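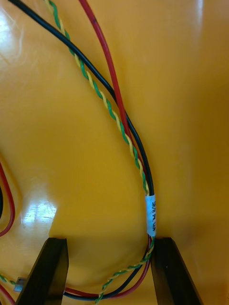 I've been meaning to write down our cell rules for ages, and then Gwendolyn Pettigrew asked me for them twice in one week, so okay, fine, I'm doing it. These are the rules we use for the kitting work: four bins, one tray in the middle, two arms, and a lot of small parts with wires hanging off them. If you're running something bigger, some of this will sound fussy. If you handle wire all day, you're probably nodding already.

Let's start with labels, my favorite thing to argue about. Every harness that gets a tag gets it near one spot where the wires come together, never out on a loose end. We used to let people tag wherever there was room, and we ended up with tags hidden in the connector, tags folded in half, tags on one wire out of three. Now there's a line in the work instructions and a sample harness taped to the wall. Write it by hand if you have to, but write it with the good pen. (The Zasen printer is great when it has ribbon. It rarely has ribbon.)

Second rule: wires get picked by the bundle. If a gripper can only get one strand, it backs off and tries again, and if it misses 5 times it stops and calls a person. I fought this one hard because I hated the stops! But a single strand takes all the weight of the harness, and that's a rotten way to treat a crimp. Lindqvist, the shop we build for, sent us a pull test sheet last October and after I read it I quit complaining.

Third rule is about speed, and this is where I'm stubborn. We run slow over the bins and faster over the open table, and the slow zone reaches past the rims on every side. Wire snags. A loop you thought was lying flat will catch a fingertip and then half the bin wants to come along for the ride. Platik, our integrator, gave us a default profile that was the same speed everywhere, and it looked wonderful in the demo with plastic blocks.

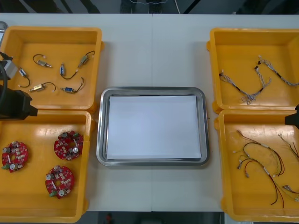

Fourth — one kind of part per bin. I know that sounds too obvious to be a rule. It became a rule the afternoon I found harnesses in with the circuit boards and spent my break picking them apart. Boards go with boards, and they get set down with space between them so the edges don't grind together. The little components with the wire tails get spread out the same way. Harnesses we're more relaxed about, although I'd still like people to shake a bundle loose before it goes in.

The center tray gets a clean sheet of white paper. Bare steel is shiny, and shiny is trouble for vision. We change the sheet every shift, or sooner if somebody writes on it (you know who you are). The bins are shiny too, which bugs me, and I've priced out matte ones from Burnar. So far the answer from upstairs is "maybe next year."

Then there's the people part. Hands stay out of both arms' reach until the cell is paused, and paused means the light says so, even when the arms look like they're just sitting there. If you topped up a bin, you write it in the log. If you moved a bin, you write that down too and rerun the position check. It takes a couple of minutes and I'm tired of hearing that it takes longer.

We also do a full look-over of the grippers every 1,000 picks: fingertips, screws, cable routing. I originally wrote 2,000 in the draft and changed it after we found a fingertip with a burr on it that had been scraping insulation for who knows how long.

Gwendolyn, I'll send you the printable version once I fix the table on page two. The log template is still the old one, so don't copy that yet.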